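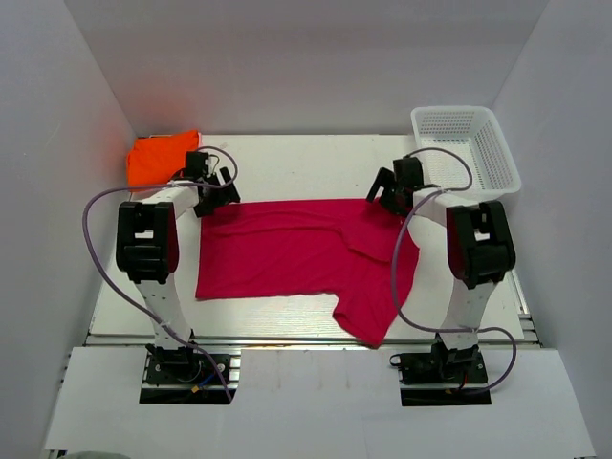
*Pink T-shirt on the two-arm folding station, orange one already folded in the back left corner, basket at back right.*

October 29, 2025

Notes on the Treldale folding station, which we have on trial from the Satbridge office. I promised myself I'd write this up properly while it was all fresh, so apologies to whoever has to read it through to find the one number they wanted (the numbers are mostly toward the end).

First, the general mood: I like this thing a good deal more than I expected to. I went in grumpy after the kit we tried in April, the MacLeish single-arm one, which spent its whole loan period pushing towels off the back of the bench. Two arms make such a difference. Fabric wants to be held in two places at once, the way anybody folds a shirt at home, and watching a pair of grippers come down on either side of a T-shirt and lift together is a real pleasure, even on the tries that end in a heap.

Setup went better than the manual led me to fear. The arms sit on black plates down in the cutouts of the front panel, one at each side, and the pale walls go around the back and sides like a little stage. I left the purple cables looping free as the quick-start sheet suggests. I'm not wild about that. The left one makes a very wide arc out over the outer side of the arm, and I'd like to know how Treldale expects it to behave after a few months of daily use. Must ask them whether there is a cable guide, or whether we can clip our own without upsetting the warranty.

The tabletop has a slight gloss and picks up the overhead light. I spent a good part of the morning wondering if that would bother the vision side, and moved the room lamp around like somebody trying to photograph a cake. I couldn't find any difference I'd put my name to. Leaving the lamp where it started, and leaving this paragraph in so that the next person doesn't repeat my cake session!

**What we ran**

T-shirts only so far. The station comes with three folding routines in the menu, called Flat, Thirds and Shelf, and I stayed on Thirds nearly all day because that's the one the Wilville laundry people asked us about. Total for the day was 51 attempts. 6 of those I stopped by hand, mostly from nerves on my part, and I've kept them in the log with a note beside each so they can be taken out of the success figure if we decide that's fairer.

The magenta shirt has become my favorite test piece. It shows every crease, which is a help when you're trying to tell a good fold from one that only looks good from the front. The awkward part is always the sleeves. The body of a shirt is a nice big rectangle with a straight hem and the arms seem quite happy with it, but a sleeve that has wandered down toward the front rail is another matter. It ends up in a point near the edge, and the routine either reaches for it very carefully or forgets about it entirely and folds the rest over with great confidence. I'd say the sleeve handling is the one thing I would press Treldale on before we talk about money.

The neckline is the other spot to watch. A diagonal crease starting there tends to work its way across the middle of the shirt, and once it's in, the next fold locks it in place. Smoothing pass helps. There are 2 smoothing passes in the default settings and I wouldn't go below that, whatever the cycle time looks like on paper.

**Small things, in no order**

- Stop button is well placed and has a good solid click.
- The menu goes back to the first screen after each run. Irritating by the tenth shirt.
- Finished pieces go to the back left corner. Fine for one garment. I haven't found where you change the drop spot, and the index in the manual is no help at all.
- The basket is our own, white plastic with holes in the sides. It fits in the back right corner against the walls, but the right arm works close in front of it and I'd feel better with something shorter. There's a low tray in the supply closet that might do.
- Noise is very modest. I had the radio on and could follow every word.
- Gripper fingers come down at an angle to the table, which seems kinder to thin fabric than I'd guessed. No snags that I could find, and I did go over the orange garment inside and out under the desk lamp.

**Cost and terms**

The trial is free apart from shipping. If we keep it, Satbridge is quoting a rental of 700 a month with support included, and the support means a person on the phone in our own time zone (I rang twice, and both times got somebody patient who knew the product). I think that's reasonable for a shop the size of Wilville. Whether it's reasonable for us, with the use we'd make of it, is a question for the budget meeting, and I'd rather we had a week of mixed garments behind us before anyone brings it up.

I should be fair to the MacLeish kit and say that it was cheaper by a good margin, and that its software was much nicer to live with. If Treldale would borrow a few ideas on the menu side I'd have very little left to complain about — apart from sleeves.

**Next**

Try the Shelf routine with the same shirts. Bring in some long sleeves, and a polo or two with a stiff collar. Swap the basket for the tray and see if the right arm moves any differently. Ask Treldale: cable guide, drop spot, sleeve near the rail, and whether the menu can be told to stay put.

Log sheet is in the blue binder. My handwriting gets worse after lunch, so if an entry makes no sense please come and ask me before you type it up.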